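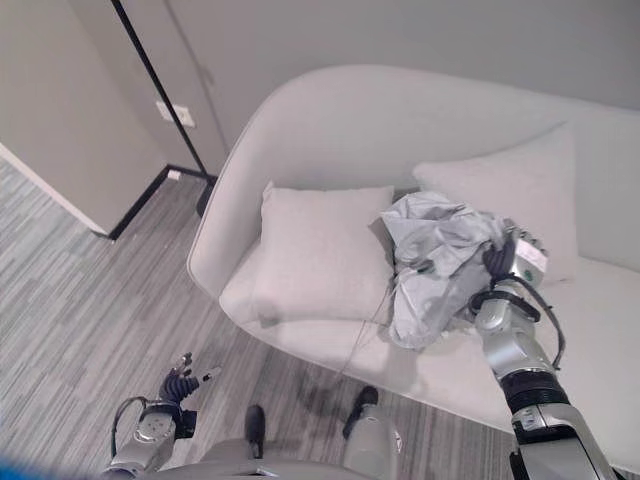

图1 休息区沙发,灰色布料,右手抓取

Firkitz 布料整理数据集说明

先说我们为什么做这个。Viklund 的客房部每天收尾要整理一大堆毯子、外套、落在沙发上的衣服,活儿不重,就是碎,弯腰弯得人心烦。四月起我们开始把这部分活儿交给双臂机器人试,顺手把数据整理成了这个仓库。我自己以前也在客房部干过两年,所以下面难免夹点私货,见谅啦!

内容:一共 1088 段操作记录,分 20 个任务,头部和腕部视角都有。目录按任务编号走,每个文件夹里一个 notes.txt,是当班同事写的,口语、错别字都没改(我舍不得改)。 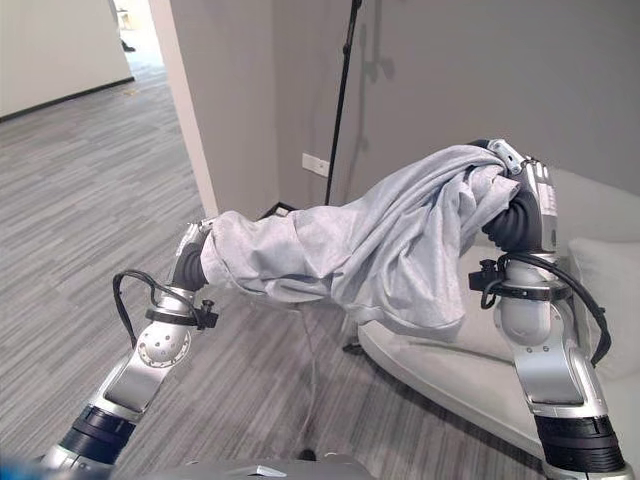

文/Kwan-ho Chow 2025年6月6日

标注怎么来的:抓取点、松手时刻、布料状态,三样都是客房部的人标的。一开始我想外包出去,后来发现她们一眼就能看出哪个褶子拎起来会散,我看半天都看不出来,那还外包什么呀。标注算工时,和打扫一个价,这条写进了排班表。

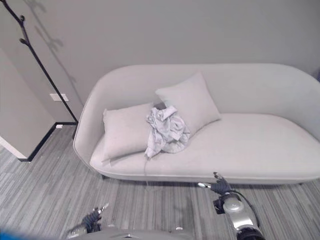
排班也跟着变了。原来晚班最后 80 分钟全是收拾,现在留一个人看着机器,其他人可以早点去做布草清点。看机器的人得会急停、会重新摆料,培训 11 个课时。有人喜欢,觉得腰终于歇下来了;也有人嫌盯着它慢吞吞地拽一件衣服比自己动手还累,这话我完全理解。

已知问题:浅灰布配浅灰沙发,分割模型经常认错边;带细绳的衣物单独放在 cord 子目录,训练前请先看一眼。
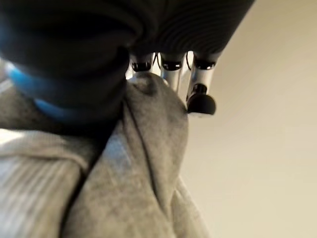 Senga Nisbet 读完初稿后留言说,别光写省了多少时间,也写写省下来的时间归谁,她那一班的人到现在还没弄清楚早收工算不算满勤。我把这条原样转给了排班那边,目前的答复是按满勤算,书面通知还在等,拿到了就放进 docs 目录。

使用许可:研究用途随便用,商用先来问一声。引用写 Firkitz 就行。发现标注错误请开 issue,附上任务编号和段号,我一般当天晚上回。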